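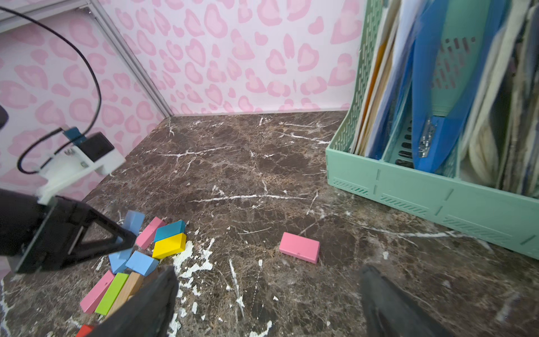

I have been putting off writing about the Dostum result because I wanted to like it. A policy trained on a few hundred demonstrations that can sort and line up toy blocks with two arms, on a table with other junk on it, is the sort of thing I've said for years would be a fair test. Then the preprint came out, people sent it to me with a lot of exclamation points, and I read it twice. I'm less excited than they are.

The claim, for anyone who skipped it: take your teleoperated demonstrations, throw out the ones where the operator dithered, and you get a better policy from less data. Dostum does the throwing out automatically. It scores each episode by how predictable the next action is given the last second or so of motion, and drops the low scorers. The authors started with 920 episodes and kept 503. The policy trained on the 503 beat the policy trained on everything.

Fine. I believe the numbers. What I don't believe is the sentence in the abstract that says the method "identifies high-quality demonstrations."

Predictable is a funny stand-in for good. If you have ever driven a pair of arms by hand for an afternoon you know where the unpredictable bits come from. You go in for a block, it's leaning on its neighbor, you back off, you come in from the other side. To the score that's dithering. To me that's the only part of the episode worth recording. A straight reach to a block lying by itself is something a decent scripted planner could do ten years ago.

So I asked for the per-episode scores, got them (credit where due, they came within a few hours), and spent longer than I should have going through what had been dropped. A lot of it was junk, no argument. Operators stopping to scratch their nose, presumably. But a big share was episodes that started with the blocks piled up on each other. The filter had gone a fair way toward deleting the hard starts. And the test set? Blocks laid out apart, placed by hand from a printed layout sheet. Of course the filtered policy wins. It was trained on a diet that matches the exam.

This is not a subtle complaint and I'm a little annoyed that it has to be made at all. The Aoki benchmark had the same problem and we all spent a year quoting its success rates.

We decided to try it on our own setup before I got any louder about it. Same recipe, two arms on one rail, wrist cameras plus a fixed one, wooden blocks dumped on the table however they fell. We have 393 episodes, which is small, and I won't pretend otherwise. We trained three policies: one on everything, one on the Dostum subset, one on a random subset of the same size. That last one is missing from the preprint, and it's the first thing I would have run. 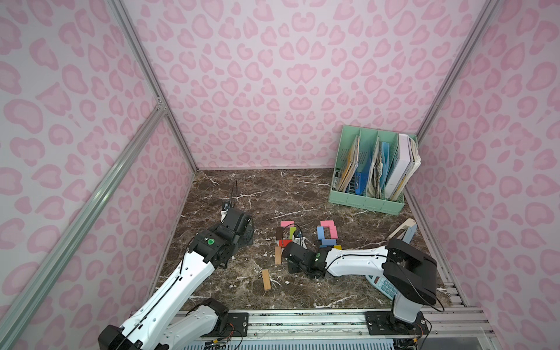 Bustham Manipulation Group | Lab Blog

On spread-out starts we saw what they saw. The Dostum subset came out ahead of the full set by a margin I'd call real, and ahead of the random subset by a margin I'd call maybe. On piled starts it was the worst of the three. It reaches for the top block, touches the one next to it, and then does this slow hover that anybody who has trained one of these things will recognize. The full-data policy isn't great there either, but it backs off and tries again, which it must have picked up from the very episodes the filter wanted gone.

Some caveats on our side, before somebody writes in. We used our own action representation and did not retune the scoring window. We ran 14 trials per condition, and with that many trials the difference between "ahead" and "lucky" is thin. The piled starts were made by tipping out a tub, so no two were the same, and I know some of you hate that. I would still take a messy test over a tidy one, but it does mean you shouldn't put our numbers in a table next to theirs. I've left them out of this post for that reason.

I also want to be fair about what does work. As a way to catch broken recordings, the score is handy. It found an episode where one wrist camera had frozen on our side and I had missed it completely. We're keeping it in the pipeline for that. It flags, a person looks, the person decides. Slow, yes.

The other thing I keep hearing is that this will all wash out with scale. Collect enough and the filter can afford to be greedy. Maybe. But if the filter leans against contact and recovery, it leans against them at any size, and you end up with a very large pile of easy reaches. I'd like to see one plot: share of cluttered starts before filtering, share after. The Dostum people have the data for it. It would take a morning.

Tindbridge has apparently started using the same score to decide which operators get asked back. I heard this secondhand and hope it's wrong. Think about what an operator learns to do under that rule. They learn to nudge the pile apart before they hit record.

We're going to rerun with a score computed only over the free-space parts of the motion, leaving anything near a block alone. My guess is that most of the benefit survives and most of the damage goes away, but I guessed wrong on the last two of these. If the arms stay up we should have something to show in September. Config files for the three runs are on the group page, under the usual place, along with the list of which of our episodes got dropped.

Posted 6/8/24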